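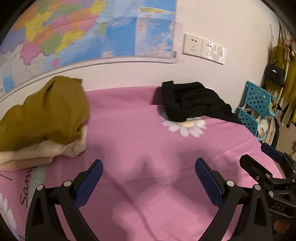
What are the house rules for recording at home with a hand-held gripper?

Posted in Robotics > Data collection > Good practice

I started recording demos at home in April, mostly folding and sorting clothes on a bed. The instruction sheet I was given is one page long. It covers how to start and stop a take and not much else. Before I do a lot more I would like to know what people treat as normal practice.

Things I'm unsure of:

Do I have to clear the room first, or only the surface I work on? My bed has a patterned sheet and there is stuff hanging on the wall behind it. The lens is very wide, so it picks up everything.

If I miss a grasp, do I delete the take, keep it, or mark it somehow?

Is there any accepted limit on how long to go without a break? My thumb gets sore well before I get bored.

I did search the board. Most of what came up was about arms bolted to a bench, with fences and stop buttons, and none of that fits a person holding the tool.

pladside_r

Gareth Mellor

I review takes for a small group called Tostorura, so this is from the receiving end. Every project has its own sheet and yours wins over anything I say, but most of them agree on the following.

Clearing the room. You don't need a bare room. Clothes, bags, shelves and a wall map are all fine, and a patterned sheet is fine too. A model that has only seen clean tables does badly in a real bedroom. What you do need to remove is anything that identifies a person: mail, prescriptions, school papers, framed family photos, a screen that is switched on. Mirrors are the one people forget. Walk through the room once with the tool running, watch that clip back at full size, and then start your real takes. With a lens that wide you will find things at the edges that you didn't know were in view.

Other people. Anyone who might walk in should know you are recording and should have agreed to it. If somebody comes in who hasn't, stop the take and discard it. Don't plan on blurring it later unless your sheet says the project does that.

Failed grasps. Keep them and mark them, unless you were told otherwise. Our last batch was 1,202 takes, and 271 of those had a miss followed by a second try. We kept all 271. What we reject is a miss that has been trimmed out, leaving a jump in the motion.
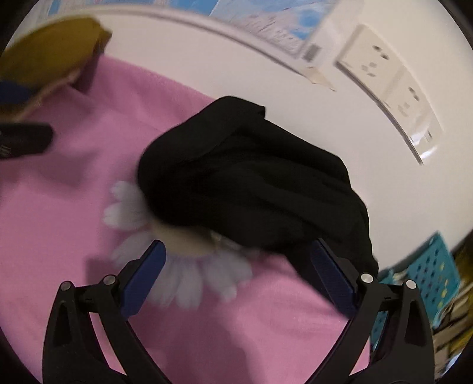
Speed matters more than people expect. Cloth is soft and low in contrast, black cloth most of all, and if you swing the tool in quickly you get blur right at the point where the fingers are closing. Come in slowly for the last hand's width, close, wait a beat, then lift. Turning on another light helps as well. Keep the pads in view the whole time and don't reach in with your other hand unless the task is a two-handed one.

Before each session, check that the screws on the fingers are snug and wipe the pads with a dry cloth. Lint builds up on them when you work with laundry. If you change a pad or tighten a joint partway through, start a new session and write down what you changed. The opening width may have shifted and the takes on either side won't match.

Breaks. I don't know of a standard written for this exact job. We ask for 10 minutes off after 40 minutes of recording, and we tell people to stop sooner if the hand hurts. Sore is a reason to stop for the day – don't switch to an odd grip to get through the last few.

bellamy_k

Agree with most of that. Two additions.

Reset the items differently each time. I used to put the shirt back in the same heap in the same corner and my whole first week got sent back. Drop it, turn it, move it to the other side. Swap what is next to it now and then.

Also stay clear of wall outlets if the bed is pushed up against them. It is only a plastic gripper, but there are metal fasteners in it and there is no reason to be poking around near a socket. I pull the bed out a little before I begin.

coldale77

just follow your sheet. they all want something different. ours wanted plain sheets only and then changed their minds

pladside_r

Thanks, all. I'll do the walk-through clip before the next session and start marking the misses. The sheet doesn't say how to mark them, so I'll write and ask – for now I'm keeping a list of take numbers in a notebook.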